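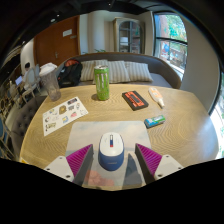
Ogola Desk Things
Data card and README, release 3

What this is

Ogola is a collection of desk objects, with notes on what each one is, what it tends to sit on, and what tends to drift up next to it. It covers 218 objects spread over 15 desks and tables. It began as an inventory for an insurance form and got out of hand.

The maintainer is Meenakshi Panicker. Complaints go to her too.

What's in it

Pointing devices, mouse pads, stickers (on sheets and off), pens, mugs, cables, chargers, notebooks, paper clips, and a category called "sundry" that we keep promising to break up. Sundry is currently the second-largest category. Please don't write in about it.

Each object has one row in objects.csv:

object_id: a number. Gaps are objects that were withdrawn, usually by their owners, who wanted them back.
name: plain words. "computer mouse", "sticker sheet".
surface: what it rests on. A mouse on a pad on a table gets "mouse pad", and the pad gets "table". We argued over this for most of September.
neighbors: other objects close enough to be knocked by an elbow.
colors: main ones only, in the order you'd say them out loud. A mouse with a white top and a dark blue body is "white, dark blue". It is not "navy-adjacent", whatever release 1 said.
text_readable: yes, no, or partly. A logo too faint to read is "no". Guessing the brand from the shape of the thing is how we got the Prevon incident.
notes: free text, some of it freer than we'd like.

Rules for stickers

A sheet of stickers is one object. The stickers on it are parts, listed in parts.csv, and a sticker becomes an object in its own right when somebody peels it off and puts it on a laptop. If it has gone on another object in the collection, it becomes a part again, of that object. Yes, this means a sticker can be promoted and demoted in one afternoon.

For small designs, give colors and general shape and stop there. "Brown and golden, rounded" is a good entry. "Possibly a croissant, possibly a hamster" was funny the first time.

Rules for mouse pads

Printed pads are described by overall look: cloudy picture, pale gray and cream, and so on. Don't try to identify the artwork, especially with a mouse parked on top of it. Pads with rounded corners are marked "rounded". The field was added at the request of one person and has been used by one person.

Known problems

Wood grain. Annotators on the Skodden batch liked it so much that the notes run to paragraphs on swirls and almost nothing on the stapler. 4 rows still need redoing.

"Dark gray" and "black" are used as if they were the same color. Blame the lamps.

Pens move between desks. We have stopped following them.

Changes in this release

Added sticker parts and rewrote the surface field.
Merged the Plustine desks, including the one with the glass top, which everybody hates describing.
Removed duplicate mugs. Two were in fact different mugs and have been put back.
Fixed the spelling of "eraser" throughout.

Terms

Use it for whatever you like, and credit it as Ogola Desk Things. If you publish a chart with sundry as the tallest bar, leave Meenakshi's name off it.

Last edited October 19, 2023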